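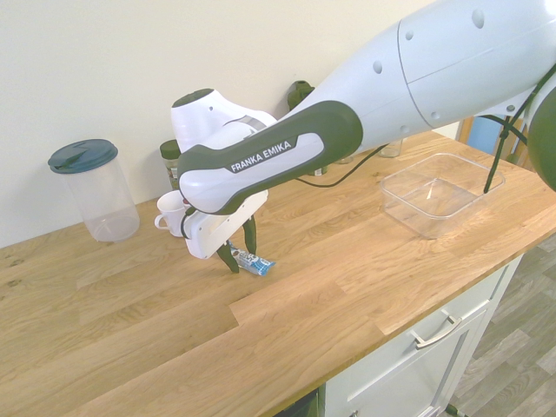 Snack bar in its light blue and white wrapper, with the clear canister and the white mug.

The Counter at Skonden: Small Things in Their Places

These pages show the shared kitchen of Skonden, the house where our language circle meets in the winter months. The pictures were collected in January by Stojan Dervishi, and the captions are written by me, Lovely Gatchalian. I ask the reader to excuse if I give too much attention to jars.

The oak counter is the part of the kitchen which everybody likes the most. Enda Gallagher rubs it with oil two times in a year, and after this we must keep it free for one night.

The tall canister has a dark teal lid of the flip-top kind. It is empty in the picture. In our house it is meant for oats, and it can take up to 300 grams of the coarse ones from Hosholm.

The glass jar with the dark green lid has its place by the wall, behind the mug. Mairéad Doherty prefers that all jars stand at the back, so that the front of the counter remains for cutting bread.

The snack bars are for the people who arrive directly from work. We buy them in boxes of 40, and they are kept in the drawer under the kettle shelf. Please write your name on the list when you take one.

The next gallery will show the pantry and the 13 hooks for cups, which Eoin Dolan has put on the wall of the corridor. Corrections to the captions can be left in the blue folder near the door.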